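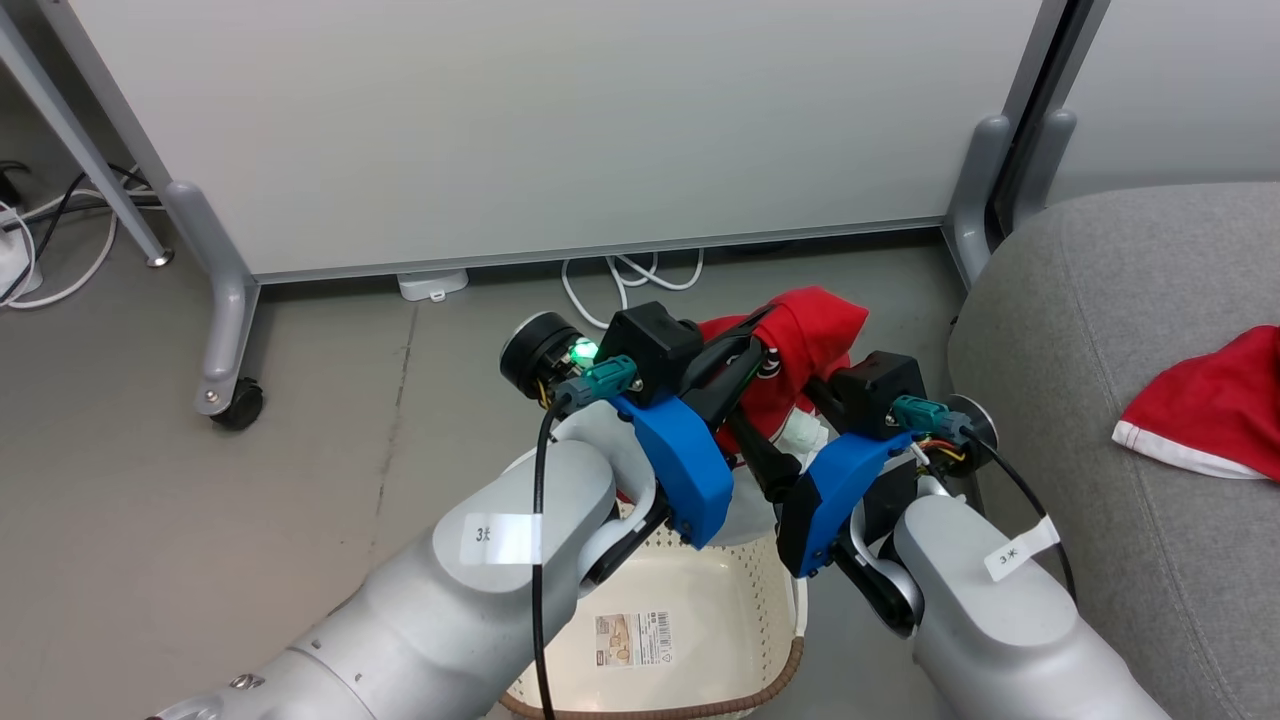
A red garment held above the laundry basket

Home Services Guides Prices Areas Contact

Reading time: 3 minutes

How to find a hidden water leak with your meter

At Tolar we receive many calls in Ralbridge from people who opened their water bill and could not believe the number. Last May we visited a house where nearly 4000 litres had gone into the ground in one month, and the family had not seen a single drop on the floor. Before you pay a plumber to come, you can make a simple test by yourself. You need a torch, a pencil, some paper and one quiet evening.

Find the meter

In most houses of our area the meter is outside, under a small metal or plastic cover in the pavement or in the front path. Lift the cover slowly with a big flat screwdriver. Often there is a round piece of foam inside which protects the meter from frost, take it out and keep it, you must put it back after. In flats the meter can be under the kitchen sink or in a cupboard on the stairs.

If you share a supply pipe with a neighbour, please speak with them first. Your meter may be counting their water too and then the test tells you nothing.

Read the numbers

The black numbers are cubic metres. The red numbers are parts of a cubic metre, and for this test the red ones are the most interesting. On many meters you will also find a little wheel or star which turns when even a small quantity of water is passing. Write down all the numbers, black and red, and the hour.

The night test

1. Late in the evening, when everybody has finished with the bathroom, turn off all taps. Check that the dishwasher and the washing machine have finished their programme. If you have a water softener, look in its manual to see if it cleans itself at night, and put it on bypass.

2. Wait until the toilet cisterns are full and silent. If you have a cold water tank in the loft, it also needs time to fill.

3. Read the meter and write it down.

4. Do not use any water until morning. Tell the children also. If somebody flushes the toilet in the night, you should repeat the test another time.

5. Read the meter again before the kettle is filled.

If the numbers are the same, your pipes are very probably fine and the high bill has a different cause, for example an estimated reading. If the numbers moved, continue with the next part.

Inside or outside?

Now you have to learn on which side of the house the water is going. Close the inside stop tap, usually it is under the kitchen sink, and turn it clockwise. Do not use force. An old stop tap that was not moved for years can break, and this is a much bigger problem than the one you had. Open the kitchen cold tap to be sure that the water has really stopped.

Go to the meter and look at the little wheel for some minutes. When it is still turning, the leak is between the meter and the house. When it stands still, the leak is inside.

A stop tap which does not close completely will give you a wrong result. We meet this often with old brass ones. We replace them with the Watkins lever valve, which closes with a quarter of a turn, but any good valve of the correct size will do the work.

Check the toilets first

When the leak is inside, I recommend to begin with the toilets. Put a few drops of food colouring in the cistern, or one Wunine dye tablet if you have them, and do not flush for an hour. If the colour arrives in the bowl, the flush valve is leaking. A new washer is cheap and the change is not difficult for a patient person.

Then look at the overflow pipes on the outside wall, the outside tap, the safety valve of the hot water cylinder and the joints under each sink. Dry every joint with toilet paper and touch it again with a new piece. The paper shows moisture that your fingers do not feel.

When the leak is outside

Walk along the line from the meter to the kitchen. A place where the grass is greener, a soft part in the ground or a path that has sunk can all be a sign. Please do not start to dig, gas and electric cables are often in the same line.

Ask your water company if they offer help with a leak on the supply pipe, and if they reduce the bill after a repair. The rules are different in each company. Keep your meter readings and the invoice of the repair, they will ask for both.

Our prices for leak finding

Visit and pressure test inside the house: £100
Visit with listening equipment for the underground pipe: £150

Parts are not included. When we replace a stop tap during the same visit, we charge only the part.

Page checked July 3, 2023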